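Ticket: Desktop shuts off under load, front office
Category: Hardware / Power
Priority: Normal
Status: Closed
Site: Olska, ground floor

Problem as reported

PC at the front office desk turns itself off without warning. No blue screen, no shutdown message. Screen goes black, fans stop, power light goes out. User holds the power button, waits, presses it again and it comes back, usually on the second or third try. Started in July. At first it was once a week or so, now it is most days, usually when the Horrocks export is running or when a big print job goes out at the same time.

User asked if it could be the new monitor. The monitor went in a week before the first shutdown.

First look, remote

Pulled the system event log. Found 9 entries for unexpected shutdown, all kernel power, all with no bugcheck code. No disk errors before any of them. No driver updates in the two weeks before the first one. Two of the entries are outside office hours, one at 6:10 in the morning when the scheduled backup starts.

Temperatures at idle look normal. Ran the export remotely with the monitoring tool open. CPU went up to 71 C and stayed there, which is fine for this model. Machine did not shut off. Ran it again, same result. Third time the connection dropped four minutes in and the PC stopped answering pings. User confirmed it was off.

Last reading in the log before it went was 70 C on the CPU, so overheating on the processor side is not likely. Leaning toward power: wall, strip, cord or supply.

Asked the user to do the following before a site visit:

1. Plug the PC straight into the wall, not the strip under the desk.
2. Swap the power cord with the one from the spare machine in the closet.
3. Leave the monitor on the strip.
4. Write down the time of any shutdown.

Update, user reply

Done all four. Shut off at 10:40 and again at 2:15. Also says the PC now makes a faint clicking sound when it fails to start, from the back, upper corner. Did not notice that before.

That rules out the strip and cord. The wall outlet is on the same circuit as the copier and the copier has had no trouble. Monitor is also cleared, it has stayed on each time the PC went down.

Scheduled site visit for Thursday morning. User will work from the laptop until then.

Site visit

Arrived 8:30. PC was off. Pressed the button: one click, fan moved a little, stopped. Pressed again after ten seconds: started normally.

Let it boot and started the export. Off after six minutes. Back of the case was warm near the supply exhaust and very little air was coming out. Held a strip of paper over the vent on the next run and it hardly moved.

Shut down, pulled the cord, held the button for ten seconds to drain what was left, took off the side panel. Heavy dust on the front intake and a mat of it behind the supply vent. CPU cooler was fairly clean. Checked the board for swollen capacitors, found none. Reseated the memory. Reseated the 24-pin connector and the CPU power connector. The 24-pin was fully in before I touched it. The CPU power connector seemed firm too, latch closed.

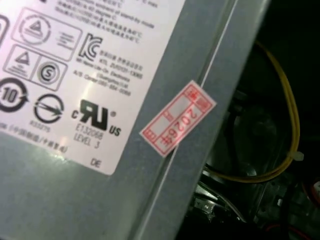 Our asset sheet had this machine down with a different make of supply. The label names Lite-On Electronics, so either the sheet was filled in from the wrong unit or the supply was changed at some point before we took over the site. Corrected the sheet. Anybody ordering parts for the other desktops in this batch should open one up and read the label first and not go by the sheet.

Cleaned the intake and the supply vent with compressed air, fan held still with a plastic pick. Did not open the supply itself. We do not open supplies at any site, they can hold a charge well after the cord is out.

Put everything back and ran the export again. Lasted eleven minutes this time, then off. So the dust was making it worse but it is not the whole problem. With the side panel off I could hear that the click comes from the supply.

Test with a different supply

Brought in the Sultport test supply from the van. Laid it on the desk beside the case on a sheet of cardboard and ran its cables in through the open side. Disconnected the original from the board and drives and left it in its bay.

Results:

Cold start, five tries: started on the first press each time.
Export, full run: finished, no shutdown.
Export with a 33 page print job going: finished, no shutdown.
CPU and graphics load together for an hour: stayed up, no errors.

Put the original back on for a final check. Failed to start on the first press, started on the second, off again after eight minutes under the same load.

Cause: failing power supply. Most likely its fan is slowing down and the unit is protecting itself when it gets hot. That would fit with it lasting longer after the cleaning. I can't say for sure without opening it and there is no reason to.

Ordering

Notes for whoever picks the part, as this case is not quite standard:

Check the mounting screw pattern on the back panel against the listing. The usual replacement fits the screw holes but is a little too long and pushes on the drive cage. Measure the bay before ordering.

The cable to the optical drive has to reach across the top. On the last one we did in this type of case it came up short and we had to use an extension.

Keep the wattage the same or go up one step. There is no need for more, this machine has no add-in graphics card.

Planine had one in stock in the right length. Ordered one for this ticket and one for the shelf. Delivery the next business day.

Left the user on the laptop. Labeled the PC DO NOT USE and took the cord with me, mainly so it would not get turned on for "just one email" as happened on the last ticket at this site.

Second visit

Replacement arrived, box undamaged. Removed the old unit: four screws at the back. It had to come out at an angle because the drive cage is in the way. It is easier if the optical drive cable is unplugged first and the main bundle is pushed down toward the bottom of the case.

New unit in. Tied the spare leads together and tucked them under the drive cage, clear of the CPU fan. Made sure nothing was resting against the front intake.

Same tests as before:

Cold start, five tries: all good.
Export, full run: good.
Export plus print job: good.
Combined load, two hours: good. Air from the vent is cool and steady.

Put the PC back on the strip and moved it six inches out from the wall. It had been pushed up tight against the baseboard with the exhaust facing the wall, and a box of toner was sitting on top. Moved the toner to the shelf.

Ran a disk check because of all the hard shutdowns. A few orphaned files were recovered, all temporary. Disk health reads good. The export database had one index flagged as damaged; rebuilt it, about 2,000 records, no data missing according to the row count. User opened three recent orders and they matched the paper copies.

Follow-up after one week

No shutdowns. No new kernel power entries in the log. The 6:10 backup has finished every morning. User says the PC is also quieter than it was.

One side question from the user: the clock was wrong on the first morning after the swap. The board battery is weak, reading 2.6 volts. Not related to the supply. The clock had been fixing itself from the network whenever the PC was on, and it lost its settings when the cord was out overnight. Replaced the battery on the way past, no separate ticket.

Old supply

Tagged as faulty and put in the electronics recycling bin at our end. Do not put it back on the parts shelf. It will start and run for a few minutes on a light load, so a quick check will make it look fine.

Resolution

Replaced failing power supply. Cleaned case. Replaced board battery. Moved PC away from wall. Asset sheet corrected.

Parts used: one power supply, one coin cell, four cable ties.

Still open, moved to its own ticket: the two other desktops at this site are the same age and are also up against the wall. Check vents, listen for clicking at startup, read supply labels and update the sheet for both.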